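Monday, late

Home from Rorcombe station with sore feet and a full notebook, and I do think the bag drill went better than last October's. We had 700 passengers through the north concourse before the morning peak was over, and the new signs about unattended luggage were being read, which pleased me no end – I'd fretted over that wording for weeks!
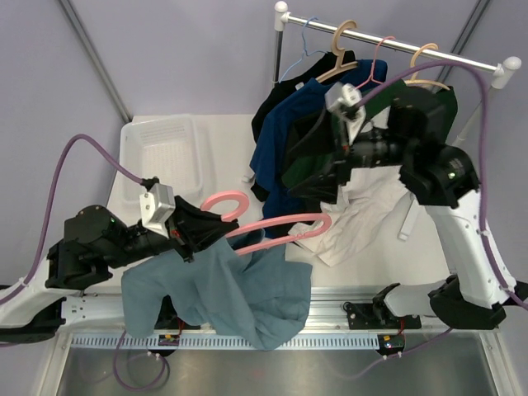 Kurniawati thought the signs were fine but the announcements far too quick, and said she'd counted five people who stopped, listened and still walked the wrong way. She's right, bless her. I've asked Mavlow for a slower recording and a second speaker by platform 2.

Early night now, if the neighbours' dog allows it. Must ring Prasetyo about the bus interchange.

Contact | © Brollside Diaries | Back to top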